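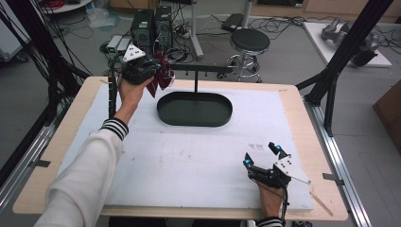 4.3 Comparing two hand-held grippers with the cloth test

Use this section when you want to decide which jaw setting is better for soft objects. The test needs one operator, two Tudness hand-held grippers and a small cloth. Please finish the camera check in section 4.2 before you start.

1. Place the table board flat and put the tray and the hanging bar in their positions. The bar must stand above the tray.

2. Connect both gripper cables. Lead each cable down and away from the work area, so it does not pull on your wrist.

3. Check that the marker plate on each gripper is clean and tight. A plate which can turn even a little will give wrong positions.

4. Open the Lam control program and choose "Two hands". Set the jaw force to 40 for the left gripper. Leave the right gripper on its factory value.

5. Take the cloth with the left gripper, lift it free of the board and hold it for 17 seconds. Keep the right gripper open during this time.

6. Hang the cloth on the bar. Release slowly.

7. Repeat with the settings exchanged between left and right, and save both recordings.

Note: If the program shows error 843, the camera has lost one marker plate. Turn the plate toward the camera and wait until the message goes away. It is not necessary to restart the recording.

Note: Long sleeves are allowed, but the cuff must not cover the plate.

Caution: Keep your fingers out of the jaws when you change the force value. The jaws can move at the moment you press "Apply".

Caution: Do not carry a gripper by its cable.

Results are written to the folder "Tondbridge". For the table of force values, see section 4.5.

Section checked by Waltraud Nolte, March 4, 2023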